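Lukumay Gallery Guide System
Set-Up Guide for Museums and Exhibition Spaces

Section 4: Preparing the Handsets for an Exhibition

Read this section before you load a new audio tour. It applies to the Lukumay handset and the Pullow charging rack. If your museum uses visitors' own phones instead of handsets, go to Section 6.

You will need:
The rack key
The exhibition file supplied by your audio producer
The final object list, signed off by the curator
One set of headphones for checking

4.1 Before you start

Set-up takes roughly 90 minutes for a full rack. Do it on a day when the galleries are closed, or before opening. Handsets can't be lent out while the rack is in loading mode.

Check that the object list matches the labels on the wall. Stop numbers are often changed during hanging, and the handsets play whatever is linked to the number the visitor keys in. The system does not check it against the work on display.

Note: If two works share one label, give them one stop number. Do not use letters after the number. The keypad has no letters.

4.2 Loading the tour

1. Unlock the rack and place every handset in its slot with the screen facing out. Each slot light turns amber.
2. Hold down the Load button until all the lights flash.
3. On the office computer, open Tour Manager and choose New Exhibition.
4. Type the exhibition title exactly as you want it to appear on the handset screen. The title can be up to 22 characters long, including spaces. Longer titles are cut short on the screen.
5. Choose Import and select the exhibition file.
6. Match each recording to its stop number. Recordings that have not been matched are shown in gray and will not be sent to the handsets.
7. Set the opening and closing dates. For a show that opens on New Year's Day, for example, the screen should read Wednesday, January 1, 2025. The tour stays hidden until the opening date.
8. Choose Send. Do not remove any handset until its light turns green.

Caution: Turning off the rack while it is sending can erase the tour already on the handsets. If the power fails, leave the handsets in place and start again from step 2.

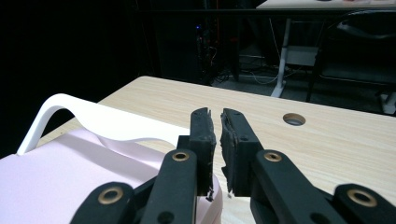
CHECKING AND FITTING OUT

4.3 Checking the tour in the galleries

Take two handsets from different shelves of the rack and walk the full route with them. Use the route the visitor will take, starting from the entrance.

1. Key in each stop number while standing in front of the work.
2. Listen to the first few seconds and the last few seconds of the recording.
3. Confirm that any directions in the recording still make sense. "The painting to your left" is a common problem after a late change to the hang.
4. Write down any fault beside the stop number on the object list.

If a recording is wrong, correct it in Tour Manager and send the whole tour again – single stops cannot be replaced on their own.

4.4 Additional languages

Each language is loaded as a separate tour under the same exhibition title. Repeat 4.2 for every language, using the same stop numbers. The visitor picks the language on the first screen. If a stop has no recording in the chosen language, the handset plays a short tone and returns to the keypad.

Transcripts can be printed from Tour Manager under Reports. Print them in large type and keep copies at the desk for visitors who prefer to read.

4.5 Volume and sound spill

The standard volume is suitable for most rooms. In galleries with film or sound works, lower the maximum volume under Settings, Room Limits. The Stullbridge neckloop can be used by visitors whose hearing aids have a telecoil setting. Plug it in before turning the handset on.

4.6 Cleaning

Wipe handsets with a dry or slightly damp cloth after each loan. Do not spray cleaner onto the keypad. Ear pads should be replaced when they crack or no longer sit flat. Order replacements from Kukwood using the part number inside the rack door.

Contacts

Tour loading and Tour Manager: Shireen Chauke
Racks, handsets and spare parts: Gert Adams

Have the rack serial number ready when you call.

Next: Section 5, Lending and Returns at the Front Desk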